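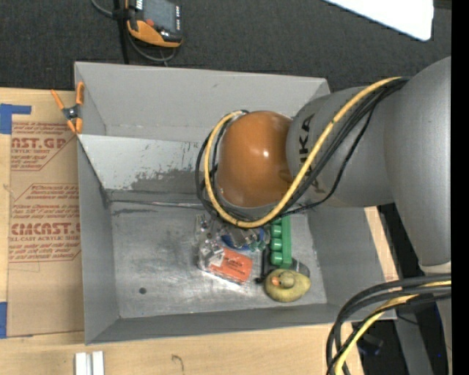

**Session 2: collecting grasp examples**

Read this before your lab slot. The set from last term, Plondby, holds 2,580 grasp attempts, and you will be adding to it.

An example is one attempt, good or bad. It stores:

- the camera view before the arm moves
- the grasp point and wrist angle
- the result, marked 0 or 1

Keep the failures. A learner that only sees successful grasps has no way to tell a bad point from a good one.

**Working at the bin**

1. Put the objects in the metal bin and let them touch. Mix shiny packaging with plain shapes such as the rubber duck. Clear plastic is hard for the depth estimate – we want plenty of it.
2. Run 14 attempts, then rearrange the objects by hand. Stop the arm first.
3. Don't move the clamp or the bin. If either shifts, recalibrate and start a new log file.
4. If two objects come up together, mark 0 and write "double" in the notes column.

Work in pairs, one at the controller and one on the log. Swap halfway through.

Logs go to Kagiso Xaba by Sunday. For next week, read the Fujimoto handout, sections 1 and 2.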